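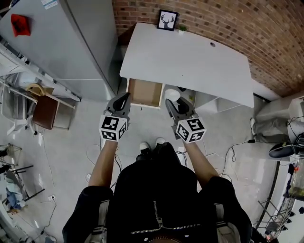
The desk in the back room, drawer out, deer on duty.

Setsuko Takeda @setsukotakeda
Have reached the stage of life where I post about a drawer. Thread, and I'm sorry in advance.

The desk is white. I chose white in April, having apparently never met myself or my tea.

It goes against the red brick wall. I was told by everyone who came round that the brick was "a feature". A feature of the brick is that you can't hang anything on it without a hammer drill and a talk with the landlord, so the deer stands on the desk in its little black frame.

The deer is a black silhouette on white, antlers and all. It came with me from the last flat and the one before that. I don't remember buying it. I don't especially like it. If it went in a fire I would be inconsolable.

Next to the deer, one very small plant in a white pot. Pouran gave it to me with a card saying it "thrives on neglect". I have given it every opportunity.

Anyway, the drawer.

The drawer is under the front edge, white on the front and light wood inside. When the desk was new it held one pen. I used to open it just to look at the pen.

By Monday it would only open far enough to get two fingers in. Something had stood up at the back. If you have had a kitchen drawer with a potato masher in it you'll know the feeling, except this was a desk and I had no idea what I owned that could stand up.

It was a ruler. Metal. I have two other rulers and I'd bought both because I couldn't find that one.

For the record, also in there: the instructions for the desk, the instructions for a kettle I gave to my brother, four dead batteries filed with the live ones, and a key.

No idea what the key is for. Have tried it in everything that has a lock and one thing that doesn't.

Takeshi Morikawa, who has opinions on storage and shares them freely, says a drawer should only hold what you use every week. I asked him what was in his. He said that was different.

System so far: things I use, things I might use, things I'd be embarrassed to throw away in front of someone. The third pile is winning by miles.

Found a Skedum loyalty card with one stamp to go. Skedum closed. I've put the card back in the drawer, obviously.

Quick interval for desk facts, as a couple of you asked. It's from Standmont, 133 cm wide, and it came in a box I could not get up the stairs. I unpacked it in the hallway and carried it up as planks, saying good morning to the neighbours as if this was a normal thing to be doing.

There's a small round cable hole in the top, over on the right. All my cables come from the left. I did measure the room. I just didn't measure it with my brain on.

You can turn the desk round to fix this. Then the drawer faces the wall. I mention it to save someone else an afternoon.

And yes, the legs screw in with 8 bolts and yes, I had a bolt left over. It was in the drawer! It has now been in the drawer for two clear-outs and I'm starting to think of it as staff.

Under the desk on the right is the white open shelving. Open shelving is for people whose belongings look nice from the side. Mine look like belongings.

The plan was baskets. Every article about tidying ends in baskets. I priced up baskets and decided I could live with seeing my things.

To the left is the tall grey cabinet, metal door, already there when I moved in and far too heavy to argue with. There's a small white printed label right up at the top which I keep meaning to read with my glasses on.

The cabinet is where the drawer goes when the drawer is full. I'm aware of what that sentence says about me.

Also stuck on the cabinet: a bit of red. It's up near the top and it has been there so long that I've stopped seeing it. Pouran pointed at it last time and asked what it was for, and I said "oh, that", with great confidence, and changed the subject.

Have now been at this since ten past nine. Tea gone cold on the windowsill, where it's been sent to protect the white desk.

Somebody in the replies wants to know why I don't just tip the whole drawer into a bag. Because the key is in there, Ľudovít. The key might be for something.

Update: pens. I tested every single one on the back of the kettle instructions. Most of them made a dry little scratch and gave up. I put the lids back on the dead ones out of respect and then had to test them all again.

The good pens have gone in first, at the front. Then the tape, scissors, one ruler (ONE) and the stamps, in case I ever write to anyone.

The desk instructions stay. The kettle instructions go to my brother, who will say he doesn't want them and then keep them for twenty years. It's in the family.

Batteries: there's no way of telling them apart by looking. I bounced them on the floor like the internet said. They all bounced. The downstairs neighbour now has a view on batteries as well.

I once worked out I'd written nearly 2000 words of a story at this desk in one sitting. That was the day the drawer was stuck. Draw your own conclusions, I don't care for mine.

Drawer is done. It slides all the way out and all the way back in, and I've done that more often than I'd like known.

The third pile is in the cabinet.

Will report back if the key fits anything.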